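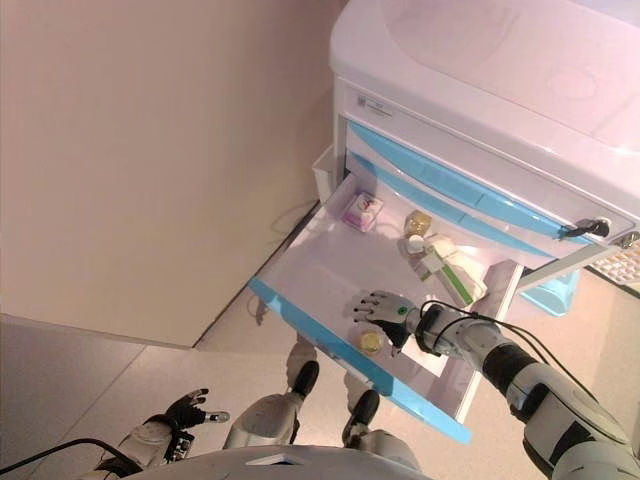 According to Rhun Foulkes, anyone who thinks stairs are the hard part for a humanoid should try getting one to work in a medicine drawer for an afternoon. I wrote that down the first time I heard it, and I've since heard it often enough to recite it.

FOR IMMEDIATE RELEASE

Seltedex Opens Its Practice Ward to the Public This December

GUKULACH – Hi, I'm the person who writes the news at Seltedex, and this time I get to write about my favorite room in the building. On a Tuesday in December we're opening the doors of our practice ward at the Griffiths Building, and we'd love for you to come and see what our humanoid robots do there all day. Mostly they reach into drawers. It's a lot more gripping than it sounds (sorry).

The practice ward is a room fitted out like a small hospital room, with a bed on casters and a drawer cart. Our team uses it to work on the everyday fetching and putting away that takes up so much of a nurse's shift. The project is called Zorner, and it has been running for 18 months. In that time we've talked with nurses, pharmacy techs and one very patient cleaning crew, and they all told us pretty much the same thing – start with the supplies.

So that's where we started. A drawer in a real ward is a mess of shapes. Little bottles stand next to boxes, a box leans on a cloth, and something clear and shiny sits in the back corner where it's hard to see. A robot hand has to come in from above, fingers open, and get to one thing without knocking over its neighbors. I tried it myself with oven mitts on and did badly.

Visitors will see the robot work at the cart in live sessions of 40 minutes each, with time afterward to talk to the engineers. The sessions aren't rehearsed shows. If a bottle tips over, it tips over, and you'll hear the team talk about why. The first session begins at 10 a.m. and the last one wraps up at 7 p.m., so you can stop by after work. We have room for nearly 300 people over the day, split into small groups so everyone gets a decent view. 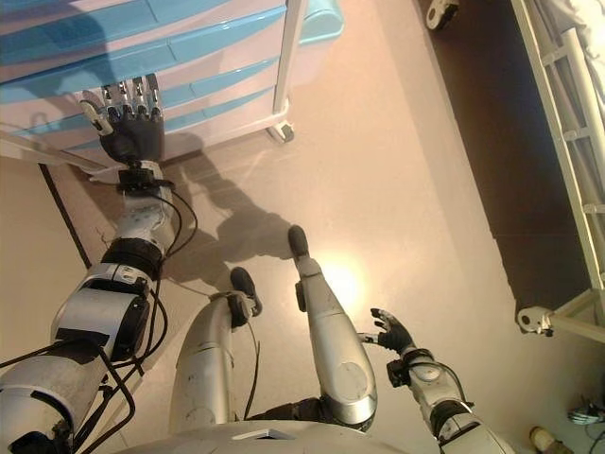

Can I bring my kids?
Children are welcome at every session as long as an adult stays with them, and there's a taped line on the floor on the day that everybody, big or small, needs to stay behind while the robot is moving.

Tickets are free, but please book ahead through the Seltedex website. Pick a session, tell us how many of you are coming, and let us know if you need step-free access or a seat. The main entrance at Griffiths is on the parking lot side and the practice ward is on the ground floor. Coffee will be out in the lobby. I'm told there'll be cinnamon rolls too, and I'm going to hold someone to that.

If you work in a hospital or a care home, please say so when you book! We're keeping a table by the lobby windows for people who handle carts and supplies for a living. Rhun will be there between sessions with a notebook, and complaints about drawers are very welcome. Some of the best changes to Zorner came out of exactly that kind of grumbling, including the way the robot now slows down before its hand goes below the rim.

Reporters can join any session and are also invited to a quieter hour before the doors open, at 9 a.m. You can film, you can ask to see a reach again, and you can talk to whoever you like. Just drop me a line first so I can put your name at the front desk.

Press contact: Seltedex News Desk, Griffiths Building, Gukulach. Session times and the booking form are on the open day page of our website.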